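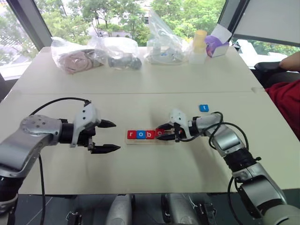
Stedley writes and checks working rules for two-armed robot cells that share a room with people. Our clients are small workshops, college departments and test houses that have bought or built a cell and need a set of rules the operators will follow. We do not sell robots and we take no commission from those who do. Our own rules are tried first on light table-top work, such as setting letter blocks in a wooden tray to spell a word, with both arms reaching over the same white table. A task of this kind is cheap to repeat and uses small parts, and it brings two grippers close to the same tray, where most of our rules on shared space apply.

Who we are

The firm was set up by Kasun Gazi and Ieuan Probert, who had worked together at Collisley on the inspection of packing lines. Kasun leads on risk assessment and the written rules. Ieuan leads on site checks, stopping tests and operator training. Our office and test room are on the first floor of the Hettiarachchi building, with step-free access from the yard. Client visits take place in the test room by arrangement.

What we do

Risk assessment. We visit the cell, watch the task being run at normal speed and record each point where a hand, sleeve or loose item could meet a moving part. The assessment covers setting up, running, clearing a fault and cleaning. Setting up and fault clearing normally take up the larger part of the report.

Working rules. We write a short rule sheet for each cell, to be kept at the table, and a longer document for the person responsible for the equipment. The rule sheet fits on two sides of A4.

Checks. We return after the rules have been in use and compare them with what is being done. Where the two differ, we look first at the rule. A step that operators regularly leave out is often badly placed or badly worded.

Training. Sessions are held at the client's own cell. Each operator carries out a stop, a restart and a fault clearance under supervision before being signed off.

How we work

Our house standard is called Akum and is now in its second issue. It sits beneath the published safety standards and does not replace them. It deals with everyday points that a general standard leaves to the user. The main requirements are as follows.

Table fixings are checked by hand before power is applied. A clamp that has moved is reported before it is tightened, and the arm position is then checked again.

Cables are dressed so that they can follow the full movement of the arm without catching on the table edge, the tray or the other arm. Slack is needed at the wrist - but a loop that can reach the gripper fingers is too long.

The working area and the storage area are marked separately. Bags, cups and packaging are kept outside the reach of both arms, as measured with the grippers open.

Only one gripper may be closed on a part in the tray at any time, unless the task has been assessed for a two-handed hold. The other gripper waits clear of the part.

A seated observer has a fixed place, agreed before the run. Chair arms and elbows count as part of the person when distances are measured.

Speed limits are set for the task and written on the rule sheet. They are not raised during a session. Any change is recorded with the name of the person who made it and is tested before the next run.

Every unplanned stop is logged, including those with an obvious cause. The log is read monthly.

Records

Our stop log for the test room holds 405 entries. Each gives the task, the arm concerned, the cause where known and the action taken. Clients may consult it on request, and we refer to it when a rule is questioned. Several clauses in the current issue of Akum were reworded after a review of the log in May, chiefly those on cable slack and on restarting after a dropped part.

Working with us

A first enquiry should give the type of arm, the task, the number of operators and a plan of the room with doors marked. Photographs of the table and its fixings are helpful. Site visits start at 9.30 am and normally take one day - a second day is added where there is more than one cell. Draft rules are sent to the client for comment before they are issued, and operators are asked to read them as well as managers.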